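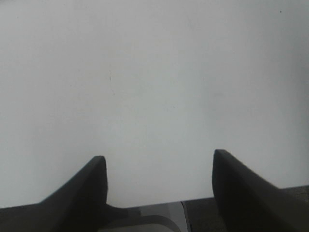

Selim Yazıcı wrote on his first-stage questionnaire that he had cooked for five people for most of his working life and had never learned to cook for one. A good many of the other forms returned to us said much the same, in other words. The second stage of the Plurkoleck Study takes up that subject, and we are now seeking participants for it.

Call for participants: evening meals in one-person households

The Plurkoleck Study of Household Meals invites adults who live alone in Trernitthorpe and the neighbouring district of Pillel to take part in research on how evening meals are planned, prepared and eaten. The study is carried out by the Tai Centre for Household Research. Applications close on December 10, 2022.

Background

In the first stage of the study, 2,956 residents completed a postal questionnaire on shopping, cooking and food storage. It covered households of every size. The answers from people living alone differed from the rest in several respects, particularly in how often a meal was stretched over more than one evening, and in how much fresh food was thrown out before it could be used.

A questionnaire can record what a person usually does. It is less suited to recording the evening when the bus was late and supper was toast, or the week when a neighbour brought over a large pot of soup. The second stage will rely on diaries kept at home, followed by a smaller number of interviews.

Who may apply

We are seeking 200 participants. You may apply if you:

are 18 years of age or older;
have lived alone for at least six months;
live in Trernitthorpe or Pillel and expect to stay at the same address until the end of April;
eat an evening meal at home at least three times in an ordinary week;
are able to keep a written or spoken diary in English.

Participants need not have taken part in the first stage. You do not need to enjoy cooking or to be good at it, and applications are welcome from people who seldom cook at all. Those who have children or other family members staying with them on a regular basis may still apply, provided they live alone for more than half of each month.

Employees of the Centre and members of their immediate families are not eligible. People who are following a diet set by a hospital or clinic are asked to speak with us before applying.

What taking part involves

Each participant will keep a diary of evening meals for four weeks. An entry should take no more than a few minutes. It should state what was eaten, how it was prepared, whether any of it was left over from an earlier meal, and what became of anything that remained. Participants may write in the booklet supplied or leave a recorded message on the study telephone line. Evenings spent away from home should be entered as such and need no further detail.

At the beginning of the diary period you will be asked to complete a short kitchen inventory. This lists the equipment you have for cooking, heating and storing food, and notes which items you use in an ordinary week. Shared kitchens in rooming houses and residences are included, and the inventory has a separate page for them. 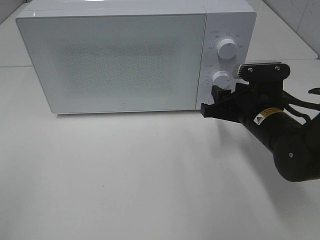 A white countertop microwave with two round dials on the control panel.

Please list equipment even if you rarely use it. Equipment that is broken or in storage should be entered on the last page. We do not need makes, model numbers or purchase prices.

Once the diaries have been returned, 20 participants will be invited to an interview. Interviews last up to 90 minutes and may be held at the Centre, at the participant's home or by telephone, as the participant prefers. There is no obligation to accept, and declining an interview has no effect on payment for the diary.

Payment

Participants who return a completed diary and inventory will receive an honorarium of $200. A diary is considered complete if it contains entries for at least three of the four weeks. Participants who withdraw earlier will be paid for each full week recorded. Interview participants will receive a further payment, which will be set out in the letter of invitation, and reasonable travel costs within the district will be reimbursed.

Payment is made by cheque or direct deposit. The honorarium may count as income for the purposes of some benefits, and applicants who receive benefits should check their position before enrolling.

Privacy and consent

Taking part is voluntary. You may withdraw at any time before the diaries are coded, without giving a reason, and your records will then be destroyed. After coding, names and addresses are removed and it is no longer possible to pick out the entries of one person.

Diaries will be read only by members of the research team. Short passages may be quoted in reports under a name that is not your own. If you would prefer that nothing you write be quoted, mark the box on the second page of the consent form — your diary will still be included in the general results.

The study does not offer advice on nutrition or health, and diaries are not assessed for the quality of the meals recorded in them.

How to apply

Application forms are available from the front desk of the Centre and from the public libraries in Trernitthorpe and Pillel. A form can also be mailed to you on request. Large-print forms are available, and staff can complete the form with you over the telephone if that is easier.

Completed forms may be returned by mail or left in the box at the front desk. Please mark the envelope "Household Meals, Second Stage" and include a daytime telephone number. If more people apply than there are places, participants will be chosen so that a range of ages and types of housing is represented. All applicants will be told of the outcome in writing, and those who are not selected may ask to be placed on the reserve list.

Questions about eligibility, payment or the diary itself should be addressed to King-fai Lau, Study Coordinator, at the Centre. Questions about the interviews may be sent to the same address.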